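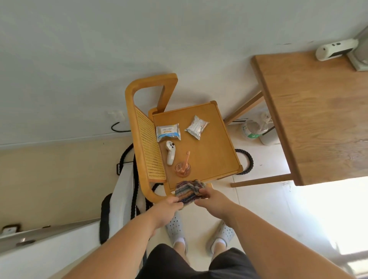
*Wooden chair beside the desk, striped cloth held in both hands over the seat.*

**October 21, 2024 – open day, notes on the household handling demonstration**

Entry made for the group file. Present from our side: Gun-woo Ki and the undersigned. The demonstration was given by Starker, with the Wetero arm on its second bench and the recording station in the side room open to visitors for the whole of the morning.

The programme began with the arm. Visitors were shown eight prepared tasks, all of them from the list circulated in July. Folding was slower than the printed sheet suggests, and the presenter said so plainly before starting. The task sheet gives 466 recorded runs for folding and 500 for placing small objects in a tray. Gun-woo Ki asked whether the two sets had been recorded by the same people. They had been shared between two teams, and the difference in style between the teams is still being looked at.

The second part dealt with soft items in awkward places. This is the part that bears on our own work. Small hard objects give the planner few difficulties, whereas a sock or a cloth changes shape each time it is gripped, and the arm must decide afresh where to take hold. The speaker recommended that we keep pushing and pulling as separate task names – our own list has them under one heading, and I propose to split it.

Points noted for our bench:

- Furniture is to be left where it stands between runs of one task, and moved between tasks.
- Foil and other shiny wrappers should be kept in the set of objects. Starker had removed them at first and later put them back.
- Narrow gaps should be measured and written in the log before the first run.
- Task names are to be fixed before recording begins. Ours were changed twice last time.

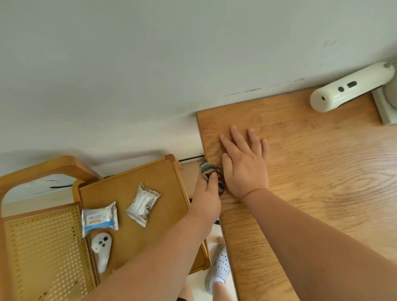 **Question from the floor:** How does the arm know when to stop pushing a soft item?

**Answer given:** It watches the force at the wrist and stops when the force stays above a set limit for a short time; the limit is chosen separately for each kind of cloth.

The limits in use were not handed out. Tamalano supplies the wrist sensor, and the data sheet has been requested from them. Seven of the eight tasks were completed at the first attempt. The remaining one, turning a sleeve the right way out, was stopped by the presenter and not repeated.

To follow up: Gun-woo Ki will write to Starker about the log format. I will revise our task list and leave a copy in the Ma folder – comments may be written directly on it.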